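Wrist camera view doesn't match the real cell after a tool change

Posted in Plolen Community Help > Sim and Cell Setup

I look after a small pick cell at Nijs. One arm, two-finger gripper, camera on the wrist, and a simulated copy of the cell in Undesum that we try every change in first. In June we swapped the camera bracket for the longer Cemgate one. Ever since, the sim and the real arm disagree on where the fruit is. In the sim the fingers go right to the mango. On the real arm they land off to one side, always the same side. I've redone the hand-eye calibration twice – same result. The view in the sim at the grasp pose looks like this to me: 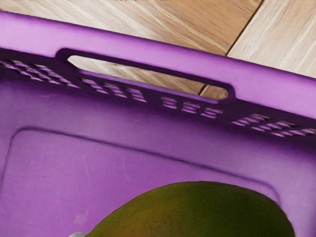 Sim wrist view, mango in the purple basket, fingertip just showing at lower left.

Is that even a sensible view to work from? On the old bracket I'm sure I saw more of both fingers. Exposure is 1250 in the driver if that matters, and I haven't touched it.

Lies Hoekstra

gripperguts48
Exposure won't move your pick point. Sounds to me like the sim still has the old bracket in it. Open the tool file and look at the camera offset, then measure the real one from the flange face to the front of the lens. Mine was 101 mm in the file and 181 on the arm, so no wonder it missed! Type in the measured number, save, and reload the whole cell (reloading only the tool kept the old value for me). Then run the calibration again, with the board flat on the floor of the cell and not propped up on anything.

As for the view, I'd want both fingertips in there at the grasp pose. Tip the camera back a little until you get them, on the real arm and in the sim – same angle on both or you're back where you started.

palletpete
just recalibrate it, worked for me

tallow_m
She did, twice. What gripperguts said, plus check the two bracket screws. Ours worked loose after a couple of weeks and the picks drifted the same way every time. Put a paint mark across the screw heads and look at it when you do your morning start.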